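The shelving system my father-in-law bought

My wife's father, Imad Obeidat, bought a modular shelving system in the seventies and never stopped talking about it. When he moved to a smaller apartment last fall it came to us, in 13 bundles tied with kitchen string, and I have spent most of the winter putting it up, taking it down and reading about it. I said I would write down what I learned, so this is that. If you have one of these and are looking for the spacing of the brackets, skip down a bit.

The system is called Sulten. It was sold by a firm called Mustevmont, which made office partitions before that and went back to making office partitions after. The designer's name was Sayegh. I haven't found a first name anywhere, only "Sayegh" in small capitals on the back page of the one catalog I have. The catalog calls it "a room within the room," and that is a fair description. It isn't really shelving. It is a set of steel uprights that brace between the floor and the ceiling, with crossbars between them, and onto those crossbars you hang shelves, a desk, a bench, a wardrobe rail, even a bed platform if you bought the bed platform. Imad did not buy the bed platform. He regrets it and has said so.

The idea was that you would own one thing and it would do for all your furniture. You would move it from apartment to apartment and put it up differently each time. The catalog has drawings of the same set in five different rooms, with the same couple in each one, getting slightly older. I like those drawings a lot. In the last one there is a grandchild under the desk.

Imad put his up in four apartments. In the first one it was a wall between the bed and the kitchen. In the second it was bookshelves and a desk, and my wife did her homework there. In the third it was mostly a closet. By the fourth he was tired of it and used the uprights for plants.

What's in the set

A full set had 101 parts according to the catalog, counting hardware. We have fewer. I am missing one of the long crossbars and most of the rubber feet, and two of the shelves have been replaced with boards Imad cut himself. The boards are better than the originals. The original shelves are thin particleboard with a veneer on the top face only, and they sag if you put anything heavier than paperbacks on them. I don't think Sayegh ever intended this. The catalog talks about solid beech, and I suspect the beech was dropped to get the price down before it went on sale.

The uprights are very good. Square steel tube, painted white, with a slot every few inches and a screw jack at the top end. The paint has chipped where the crossbars hook in but there is no rust. The crossbars have a hook at each end that drops into the slot and locks under load. No tools are needed for that part, and once you have the knack it goes quickly. The screw jack at the top does need a wrench, and it needs somebody on a ladder.

Bracket spacing

This is what I couldn't find anywhere, so here it is. The slots are not evenly spaced. They get closer together between desk height and eye level and farther apart above and below. If you are making a replacement upright, do not copy one section and repeat it. I did that and had to throw the piece out. Lay the new tube next to an old one on the floor and mark every slot from the old one with a pencil.

The shelf depth is the same on every shelf, but the desk is deeper and hangs from its own pair of arms. The arms are left and right handed. They look identical until they are up, and then the desk slopes.

Ceilings

The jack has a travel of a few inches and the uprights came in two lengths. Our ceiling falls between the two. The catalog says that in this case you should order an extension from Caltar, who apparently made the metal parts, but there is no Caltar anymore that I can find. I wrote to a company with a similar name in November and a very polite man wrote back to say they make pool fittings.

What I did in the end was put a block of maple under each upright, drilled out so the foot sits down into it. It is steady. I have leaned on it as hard as I care to. If you have plaster ceilings, put a plate at the top as well, something wider than the little round pad that came with it. The pad leaves a ring, and on one side of our living room it left more than a ring.

What it cost

Imad still has the receipt, folded up inside the catalog. He paid 1,511 for the set, delivered. He says that was a great deal of money for him then and that he told his mother a lower number. I have seen one set for sale since I started looking, without the desk, and the seller wanted 200 and had it listed as garage racking. I should have bought it for the crossbar. It was gone when I went back.

Is it any good to live with

Mostly yes. I had expected to admire it and be annoyed by it, and I have been less annoyed than I expected. It takes up very little floor. You can see through it, so the room doesn't feel smaller even with a whole wall of it up. We moved the desk twice in the first month and both times it took less than an hour, ladder included.

The bench is bad. It is too high to sit on and too low to stand at. My wife remembers it as bad in every apartment. It is holding the record player now and does fine at that.

The bigger trouble is that the whole system assumes you want to own only this. The drawings in the catalog show the couple with a set, a rug, a lamp, and some cushions. As soon as you bring in a regular table or a sofa the uprights start to look like scaffolding that got left behind. I tried it with our old oak dining table and it looked wrong wherever the table went. A plain pale table works much better next to it, with nothing much going on underneath and not a lot on top.

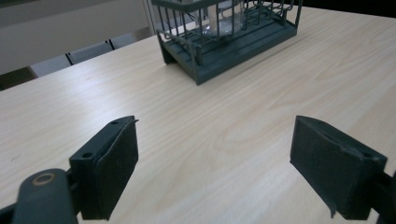
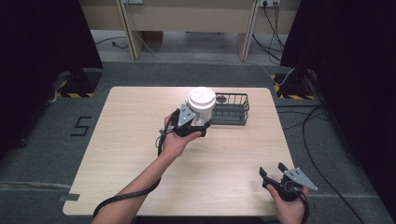 Light wood tabletops
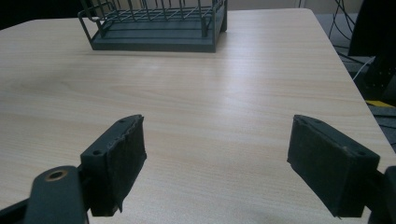
I think that is the real reason these systems went out of favor. People blame the price, or say that renters got tired of assembling things, and there may be something in that. But most people arrive at an apartment with a table from an aunt and a dresser from the last place, and they are not going to get rid of those because a catalog says so. Sayegh designed for someone who was starting from nothing and planned to stay tidy. Imad was starting from nothing when he bought his. He had two suitcases and a new job. It suited him for years and then, little by little, he got other furniture, and the system turned into a closet and then into a plant stand.

I asked him about that when he came over on the 23rd January to look at what I had done. He thought I was making too much of it. He said he used it for plants because the window was good. Then he went around and pushed on every upright with the flat of his hand, and told me the second one from the left was loose, and it was.

He also told me something that isn't in the catalog. The crossbars can go on upside down, hooks up, and held that way they take a hanging rod without the rod bracket. He did this in the third apartment after he lost the brackets. I have tried it and it holds coats. I would not trust it with anything heavier, and you do need to wedge the hook with a bit of folded card or it rattles whenever a door closes.

Still to do

I need to make the missing crossbar. The hook is the hard part, as it is pressed out of one piece with the end plate. A welder near us has looked at it and thinks he can build it up from flat bar, which won't be pretty but will be behind the books. I also want to replace the last of the original shelves with beech, the way the catalog promised, and see whether it changes how the thing looks. My guess is that it will look heavier. The edges will be thicker, and those thin edges are a good part of why it looks the way it does from across the room.

For the paint I have been using an ordinary white enamel meant for radiators. It is a little bluer than the original. On a chip you can't tell, but on a whole crossbar you would, so I'll probably end up repainting a pair of them and putting those at the bottom.

If anyone has the bed platform, or even a clear drawing of how its arms attach, please write to me. The catalog shows it made up with a blanket that hides all the hardware. Imad thinks it hung from four uprights and not two, and he would like to know, and so would I before I buy any more steel.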